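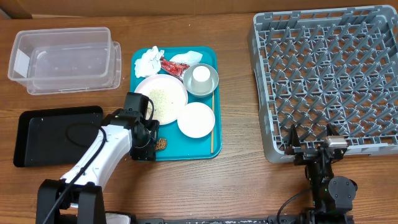 Clear tub and the black tray, on the table.

4/16/19

Boost control again. Ghauri wagon, the one with the small turbo and too much optimism. I said last time I'd write up the wastegate business properly, so I'm doing it now while I still remember which spring went where.

The complaint was boost creep on the top end. It'd hold steady through the mid-range and then wander upwards once the revs were up, and the owner (fair enough) was backing off before he found out where it stopped. Tien-fu reckoned the actuator spring was tired. I reckoned the port was too small. We had a bit of a back and forth over it and then did the cheap thing first, so spring it was.

Pulled the actuator and put the hand pump on it. It started to crack open much too early and felt lazy coming back, with a sort of sticky patch halfway. So Tien-fu gets that one, the spring was tired. But a weak spring gives you low boost, it doesn't give you creep, and I did point this out, perhaps more than once. Fitted the Rovora actuator with the middle spring, two turns of preload, and went back on the dyno. Mid-range was lovely! Very flat, came on a touch sooner. Top end still climbed, and started from a higher number, so all up a bit worse than when we began.

Housing off, then. Two of the studs came out with the nuts still on them and one didn't want to come out at all. Heat, penetrant, a cup of tea, more heat. I'd like it on record that I was patient. Once it was on the bench you could see the problem from across the room — the flapper was only swinging partway before the arm fouled on the casting, and the hole itself measured 26 mm with a nasty sharp step on the downstream side. Opened it out as far as I was game to, leaving enough seat for the flapper to land on all the way round, and blended the step away with the carbide burr. Then took a bit off the casting where the arm was hitting. Blue on the seat, checked the contact, lapped it, checked again. Took me nearly 4 hours all up, most of it on the seat, and my wrists knew about it.

Note for whoever does the next one: mark the arm position BEFORE you pull the clip off. I didn't and had to work it out from the wear marks.

Back together with new studs and copper nuts. Gasket is the multi-layer one from Plukport, the composite ones have blown on us before and I'm not doing that job twice for the sake of a few dollars. Their parcel came with the wrong oil drain gasket in it, by the way, so I cut one from sheet. Uzma's chasing the right one, and if it turns up please put it in the drawer with the turbo bits and not on my toolbox.

Dyno again, same gear, same ramp. Creep has pretty much gone. There's a tiny rise right at the end that I can live with, and I think that's the exhaust and not the gate, as the pipe necks down after the flex section where somebody's had a go at it with a bender. Didn't chase peak power, that wasn't the job. Knock was quiet the whole way up. Fuel pressure tracked the manifold as it should.

One thing I don't love is the Aviden boost controller. With it unplugged, on straight spring pressure, everything behaves. Plug it in at low duty and you get a little hunting just as it comes up to target. I shortened the hose to the solenoid, which helped, and swapped the ports over in case somebody had it plumbed backwards, which made it much worse, so it was right to begin with. Uzma thinks the gain is set far too high and that whoever tuned it was covering for the creep. Makes sense to me. She's going to have a go at the gain from scratch and I'm keeping out of it.

Still to do:
Re-torque the manifold nuts once it's had a few heat cycles.
Heat shield over the brake line, the old one has fretted through at the bracket.
Ring the owner and tell him 300 km of gentle driving and then back here for a look, no hero runs.
Order more copper nuts, we're down to the odd sizes.
Find the other lapping stick.

Tien-fu wants the old actuator kept so he can cut it open and see what the sticky bit was. It's on the shelf over the vice with a tag on it, please don't chuck it out.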